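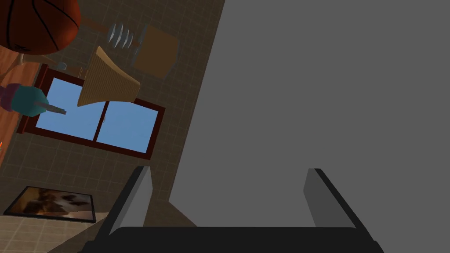
Bernadette Fleury thinks the dates are shouting. She wrote it in pencil right across the corner of the full-size drawing, that the years were as tall as the name and a person isn't their years, and would I please try them smaller and let the word "born" go altogether.

24 Feb 2019, Darovska stone, layout and first cuts

She's right about the dates, and I'm annoyed I didn't see it on Friday. Numerals at cap height always look bigger than the letters next to them, all those round tops and open bellies, and I had them at full height on a line of their own with nothing to hold them down. Redrew them this morning to sit a bit below cap height and suddenly the name is the thing you read. Such a small change! Kept the old drawing, rolled up behind the rack, in case the family ask to compare.

Not so sure about losing "born." The daughter specifically wanted the birthplace on, and "Born in" followed by the town reads like somebody talking, whereas the town by itself next to a year looks like a postmark. Left it in for now with a question mark. Bernadette, if you read this before Tuesday, could you look at both versions from the far end of the shop, standing up, and tell me if you still feel the same?

Text as agreed with the family so far:

Milena Darovska
Born in (town, spelling to be confirmed)
the two years
She kept the door open

That last line took three phone calls and I love it. The first draft had "beloved wife, mother, grandmother, great-grandmother, aunt and friend," which was all true and would have filled the stone edge to edge at a size you'd need to kneel to read. I asked the daughter what people said about her mother at the funeral lunch and she said oh, everybody talked about the door. It was never locked, neighbors walked straight in, she'd be at the stove and wouldn't turn around, she'd just say sit. So that's the line. She was 90, and married for 67 of those years, which the husband would have liked on there too. I talked it through with him and he decided he'd keep that for the newspaper notice. He read me the notice over the phone, very slowly, all the way through to the name of the church, and I didn't stop him.

Note for the file: the notice and the stone disagree on the spelling of the town. The notice has it the way the English-language papers write it, the daughter has it the way her mother wrote it, with an accent on the second letter. I'm going with the mother, but I want it in writing. NOTHING gets cut on that line until I have an email. We all remember the Brandão stone. (For Capucine, who doesn't: the tilde. It was on the order form, it was on the drawing, it fell off between the drawing and the tracing, and it was the brother who spotted it with the stone already crated. It could be added, luckily, there was room above the a, but it sits a hair tighter to the letter than I'd have drawn it, and I see that hair every time I go past the churchyard.)

So, new rule, starting with this one. Accents get drawn in red on the tracing. Letters in ordinary pencil, accents in red, and whoever didn't do the drawing counts them off against the email.

Letterforms

Using the Idel alphabet again, our own version, with the changes Capucine Langlois and I worked out over the winter. It was meant for bigger inscriptions and it gets spindly when you take it down, so the thin strokes have been fattened and the serifs shortened. The K is a joy now. The leg used to kick out so far that anything after it looked stranded, and in this name there's a V close by as well, so I was dreading it. Tucked the leg in, gave it a slight curve, and the a-r-o-v stretch has stopped looking like a gap-toothed comb.

Spacing on DAROVSKA, if we go with capitals: the trouble is A to R (fine), O to V (never fine), K to A (awful). I spaced it by eye three times, went to eat lunch, came back, and changed every one. What finally worked was turning the tracing upside down and hanging it on the wall. You stop reading and just see lumps and holes. The hole between K and A jumped out right away. I closed it up until it felt wrong the right way up, then backed off a whisker.

Upper and lower case is still possible, and the husband slightly prefers it since that's how she signed her letters. He's lending us one so we can see the signature. I don't want to copy the handwriting, that nearly always goes stiff in stone, but there's a lovely long tail on her a that might give us something for the end of the last line. Will sketch when it comes.

Stone

Slate from Skatel, the batch that came in December. Rubbed face, sawn back, edges still to be dressed. It has a faint line running across the lower third, which I wetted and checked with a loupe, then tapped along with the butt of a chisel. Rings clean the whole way. I think it's only a change in the bed. All the same I've moved the last line of text up slightly so that no letter sits right on it.

Skatel's stuff cuts so crisply, I keep forgetting between jobs. The last lot from our other supplier was flaky and I spent days nursing the insides of the O's. With this you can really go at it.

Test cuts

Did these on an offcut of the same slab, all with the tungsten chisels, dummy rather than the big mallet.

Straight stem, V-cut, usual depth. Clean, a bit shy. Northern light where this one's going, under a yew, so there won't be a lot of sun raking across it.

Same stem, 2 mm deeper. Much better! The shadow side goes properly dark even on a dull afternoon with the shop lamps off. Going with this for the name. I want the smaller lines to stay at the usual depth or they'll clog up with moss and look heavy.

Curved stroke, the bowl of the D. Chased it from both ends to meet in the middle and you can see where they met if you know to look. Second go I took it in one direction round the outside, then the inside, and let the bottom of the V find its own place. Far nicer. Write this on the wall for next time.

Serif on the A. I overcut the left one, went past the line when the chisel skipped. Blunt edge, entirely my fault, I'd been putting off sharpening. Stopped and sharpened the lot, including the ones I swore were fine. They weren't.

Capucine cut her first full word today, on her own practice piece, and I have to get this down while I'm still grinning. She chose "sit," after I told her the story about the stove. The s is wobbly through the spine, as everybody's s is, but the i and t are beautiful, really even walls, and the crossbar on the t has a bit of spring in it that I'd be pleased to have done myself. Her tendency is to hold the chisel too upright when she's concentrating, so the V comes out narrow and steep and then she has to open it out again. We tried her standing on the low box so her elbow drops, and it helped straight away. Try the box from the start next session.

She asked whether it bothers me, reading people's names all day. I said I mostly think about the gaps between letters, and that's true while I'm cutting. It's the phone calls where you meet them. I had no idea this morning who taught half that street to make plum dumplings, and now I do, and I know that she cheated at cards, only against adults.

Paint or no paint

The daughter asked for the letters to be painted white. I showed her the two sample tiles on Thursday, one painted and one left bare. She held them by the window for ages and went for bare on the small lines, painted on the name. I wouldn't have suggested mixing them, but I mocked it up in chalk on the tracing and it looks terrific, the name comes forward and the rest waits until you're close. Off-white, not the bright stuff. Bernadette has the recipe. Where is the recipe?

Churchyard rules

Rang the parish office about the height. They allow what we've drawn, with the foundation slab set below the turf so the mower can go over. They'd also like to see the wording before it's approved, so the last line has to go past them. I can't imagine they'd object to a door. Form's on the clipboard, needs the husband's signature as well as ours, and a copy of the drawing with the new, smaller dates. Please don't send the old one!

To do

Email from the daughter re: spelling and accent. Chase if nothing by midweek.
Bernadette to judge "Born in" from the far end.
Borrowed letter from the husband: it goes in the flat drawer in a plastic sleeve, and it does not come near the wet bench.
Both versions of the name, capitals and upper/lower, full size, pinned up side by side.
Dress the edges, top first. The chamfer should match her parents' stone if we can get a decent rubbing of it. Capucine has offered to go with the wax and the lining paper.
Order more of the long tracing film, I used the end of the roll on that spacing.
Look for the off-white recipe, possibly inside the lid of the paint tin.

Left the offcut with the test stems propped on the windowsill, deeper one on the right. Going to look at it first thing tomorrow before the lamps go on.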